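Teaching the drawer, again

Second evening of drawer demos with the Serra arm. I drove it by remote and Vittoria reset the counter between runs. We saved 42 and threw out four, all mine — I kept pulling before the grip had closed. Tomorrow I want slower starts and a different spot for the toaster. 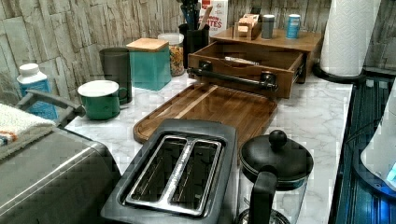 The counter, drawer open.

Vittoria thinks guiding it by hand would be faster. We'll try that next.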